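Troment Shared Workshop
Bench and Work Table Checklist, with Comments
Table covered: butcher-block table, cloth folding and sorting
Checked by: Ute Nolte
Comments reviewed by: Pascal Wendt
Date of check: September 18, 2022

How to use this sheet

Go through the items in order. Mark each one OK, FIX or N/A. If you mark FIX, write a comment that the next person can act on without having to find you. "Needs attention" doesn't count as a comment. Leave finished sheets in the Sinley binder by the door.

The last full check of this table was in May. Items carried over from that sheet are noted.

1. Floor around the table

1.1 Concrete swept, no grit or threads underfoot. OK
Comment: Swept before the check. Lint collects along the wall more than under the table, so do the wall too.

1.2 No cloths, bags or boxes left on the floor. OK

1.3 Walking path to the exit at least 40 inches wide. OK
Comment: Measured at the narrowest point, next to the Hollenstein cabinet. It passes with the cabinet doors shut. With a door open it doesn't, so close them when you're done.

1.4 No wet spots or spills. OK

1.5 Floor mats flat, corners not curling. N/A
Comment: Mats were taken up after the May check and won't be going back down at this table. Please stop marking this one FIX.

2. Table top

2.1 Wood surface free of splinters and raised grain. FIX
Comment: One rough spot close to the near edge. You won't see it, but it catches a thread if you drag a thin cloth over it. Sand by hand with the grain, wipe, and check with the back of your fingers. Carried over from May.

2.2 No open joints between the strips. OK
Comment: Ran a fingernail along the joints. Nothing opening up.

2.3 Surface clean and dry before cloths go down. OK
Comment: Wipe with a damp cloth only, then a dry one. The Zorano spray is for the sink counter. It leaves a film on bare wood and the film comes off on light fabrics.

2.4 Table stands level and doesn't rock. OK
Comment: Pushed down at each corner. Solid.

2.5 Rails along the edges tight, no sharp burrs. OK
Comment: Cloths do end up lying against the rails, so a burr here means a pulled thread sooner or later. Felt along both the near and far side and found none.

2.6 Nothing with a blade left on the table. OK
Comment: The seam ripper lives in the drawer. It was in the drawer.

3. Cables and wiring

3.1 No damaged insulation. OK
Comment: Looked over with the power off. Bend points checked by hand.

3.2 Plugs fully seated, outlets not loose. OK

3.3 Power strip off the floor and not covered. OK
Comment: Don't drape cloths over it, even for a minute. There was one hanging there when I came in and I moved it.

3.4 Loose cable kept clear of the cloths where possible. FIX
Comment: A loop of cable can sit right on top of the work and snag when the cloth is pulled out. Lift the cable first, then take the cloth. Pascal to look at whether the slack can be tied higher without making it too tight.

Reply, P. Wendt: Will look at it. Leave the slack alone until I have. Shortening it without checking the full reach is worse than having the loop.

4. Cloths

4.1 All cloths in use are clean and dry. OK
Comment: Dry to the touch, no smell. Anything damp goes on the drying line, never in the bin.

4.2 No pins, staples or tags left in the fabric. OK
Comment: Shake each cloth once away from your face, then feel along the hem. Found one plastic tag end in the rag box. Nothing in the working cloths.

4.3 Hems not frayed. OK
Comment: Trim loose threads with scissors. Don't pull them.

4.4 Unfolded cloths not hanging over the table edge. OK
Comment: The gray and the yellow were both spread out when I did this item, with the yellow down by the near edge. A cloth lying up against the rail is fine. Over the rail and hanging is a FIX, as people walk past and take it with them.

4.5 One cloth being worked on at a time, others to the side. OK
Comment: The small green one had the middle of the table, gray and yellow off to the left. That layout leaves enough room to fold.

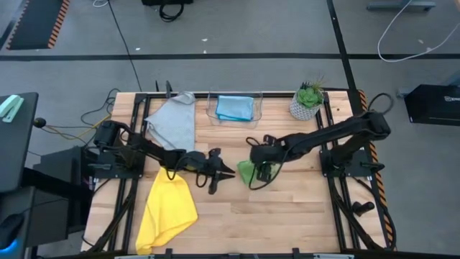

5. Clear bin

5.1 Bin has no cracks or sharp corners. OK
Comment: Checked the rim and all the corners by hand. Clear plastic hides a hairline crack well, so hold it up to the window.

5.2 Bin holds folded cloths only. OK
Comment: The light blue one with the darker blue border was in there, folded. No tools, no tape, no pens. If you find a pen in the bin, take it out before you mark this OK.

5.3 Bin stands at the far edge, fully on the table. OK
Comment: Center of the far edge is the place for it. People keep sliding it to the corner, where it gets knocked.

5.4 Bin not overfilled. OK
Comment: The limit is 12 small cloths. Past that they spring up above the rim and slide off.

5.5 Inside wiped out. OK
Comment: Some dust in the corners. Wiped it while I was there.

6. Plant and other items on the table

6.1 Only listed items on the table. OK
Comment: The list for this table is the bin, the cloths in use and the pot with the succulents. Cups and phones go on the shelf.

6.2 Pot stable, not chipped. OK
Comment: Sits at the far edge, to the right of the bin. No chips on the rim. Press on it lightly and see whether it rocks. If it leans more than it did at the last check, put a felt pad under the low side.

6.3 No water or soil on the wood. OK
Comment: Don't water this pot. Someone wrote on the May sheet that it looked thirsty -- please don't take that as an instruction.

6.4 Leaves and sprigs not sticking out into the work space. OK
Comment: The thin yellowish-green ones fan out at the back. They're out of the way there. If the pot gets turned around for dusting, turn it back.

7. Lighting and air

7.1 Ceiling lights all working. OK

7.2 No hard glare on the table top. OK
Comment: Low sun from the window can be a problem late in the day. Pull the blind halfway.

7.3 Window opens and stays open on its catch. FIX
Comment: The catch slips. Window works otherwise. Don't prop it with a book, and take the book that is there now back to the break room.

Reply, P. Wendt: Replacement catch ordered. Keep the window shut until it's in.

8. Emergency items

8.1 Main switch for the bench can be reached without leaning over the table. OK
Comment: Tried it from both ends.

8.2 Fire extinguisher in place, gauge in the green. OK
Comment: It has to be within 20 feet of the table. It is.

8.3 First aid box stocked. FIX
Comment: Down to 4 small bandages. Tweezers missing. Fill from the supply closet and sign the card inside the lid.

8.4 Contact card posted and readable. OK
Comment: Faded but still readable. Print a new one next time somebody is at the printer anyway.

9. Open items from this check

2.1 Rough spot near the near edge -- Ute Nolte, sanding block is in the Hollenstein cabinet, second shelf.

3.4 Cable slack -- Pascal Wendt.

7.3 Window catch -- Pascal Wendt, waiting on the part.

8.3 First aid box -- whoever opens up next. Write your name on this line when it's done.

10. Notes for the next person

Do section 3 with the bench powered off and nobody else working at it. The rest can be done while the table is set up for use, and sections 4 and 5 are easier that way.

If the cloths have been swapped since this sheet, write the new colors under 4.4 so the comments still make sense.

Old item 6.5 (table lamp) has been dropped from the form. The lamp went to the front office.

Signed: U. Nolte
Reviewed: P. Wendt, comments added at 3.4 and 7.3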